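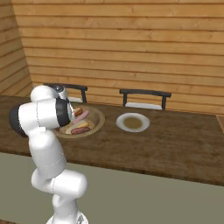
3.2 Serving arrangements and plate waste

Shared and individual serving were compared in two workplace canteens, Miltar and Drustlow, over the course of March. Both canteens seat their diners at long tables and buy from the same supplier, Plikar, so differences in ingredients were small. At Miltar, food was set out in shared bowls and diners helped themselves. At Drustlow, portions were plated in the kitchen and carried out.

Figure 3. Long dining table with a round wooden bowl of food.

Plate waste was weighed after the midday meal. Scrapings from each table were collected in a lidded tub, drained for 2 minutes and weighed to the nearest gram. Bones, peel and paper napkins were removed first. Food left in the shared bowls was weighed separately and is reported as serving waste, following the distinction drawn by Domínguez in her earlier study of school meals. Drinks were not included.

In total, 104 meals were recorded. Meals at which fewer than half the seats were taken were left out of the main comparison, as the amount left in the bowls at these sittings depended mainly on how much the kitchen had sent out. Thursday meals were also treated separately, because both canteens serve soup on that day and the draining step is unsuitable for liquids.

Plate waste per diner was lower with shared bowls, by around 40 grams. Part of this gain was lost once serving waste was added, and at the smaller sittings the two arrangements could not be told apart. Bread and cooked vegetables made up most of the plate waste in both canteens. Rice was seldom left on plates at Miltar but was often left in the bowls.

The size of the bowl was not varied. Oriana Domínguez (personal communication) notes that diners tend to take more from a wide bowl than from a deep one of equal volume, and this effect may be present in the Miltar figures. Table length is considered in the next section, together with the seating plans used by Núñez.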